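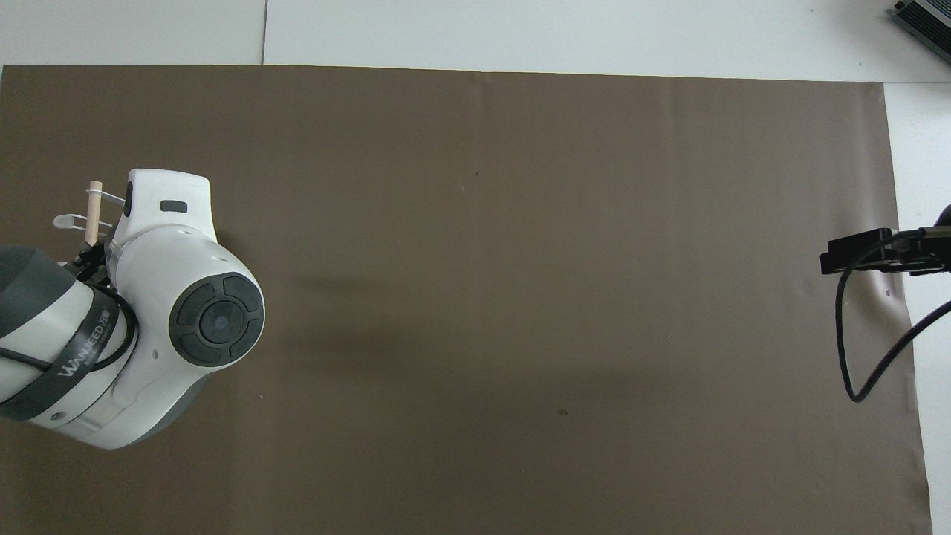

Figure 2. Paper-covered work surface with the arm at left, a wooden dowel at the gripper, and a clamp at the right side of the paper.

3.2 Getting the table ready, and what the students did with it

I'd planned to spend one class meeting on setup and we ended up spending three. The course (we call it Cultard, after the project that paid for the arm) runs ten weeks in the spring, and my plan on paper was very tidy. Week one was safety and the stop button, week two was moving the arm by hand, and by week three everybody would be recording pegs going into holes. The white table top had other ideas! Our camera kept brightening and darkening as the arm moved over it, and the pale dowels all but vanished against it. One of the teams, Brevon, went and got a roll of brown paper from the art room, taped down a piece, and their dowel detector started working that same afternoon. So we all switched to paper (Figure 2).

Paper has its own troubles, of course. It creases, and the creases throw little lines that an edge detector is only too happy to find. We tried ironing a sheet, which helped for a day or so. In the end I told the teams to leave the wrinkles alone and write code that could live with them, and I think that was the better lesson anyway - they had to look at their own images instead of blaming the table.

The students worked in four teams, named Brevon, Sakai, Endeck and, after a long argument, Team Four. Every team had the same job: pick up a dowel, carry it across the paper and set it down upright on a target spot that was given to the program but never drawn on the sheet. I counted a try as good if the dowel was still standing after the gripper had opened and backed away. If a student touched anything between the start and the end of a try, it didn't count either way and they ran it again.

Over the whole term the teams logged 214 tries under these rules, and 77 of them were good. That's 36 percent, and I was pretty happy with it for a group where most people had never written a loop before May. Nearly all of the good ones came late. Sakai had none at all until they slowed down the last bit of the lowering move, and then they had a really lovely run of them. Endeck went the other way and spent their time on the grasp itself, trying one finger shape after another, and their log has the best notes of the bunch (I quote from it in Section 4).

One thing I'd change is how we wrote down the failures. The log sheet had a single box for "dropped," and the teams used it for dowels that slipped during the carry, dowels that tipped over on release, and at least one that rolled off the table. I could sort some of these out afterward from the videos, but plenty of the early tries weren't filmed, so I don't break the failures down by type in this paper. The sheet we've drawn up for the next class has separate boxes, plus a line for the speed setting - I can't believe we left that off the first time.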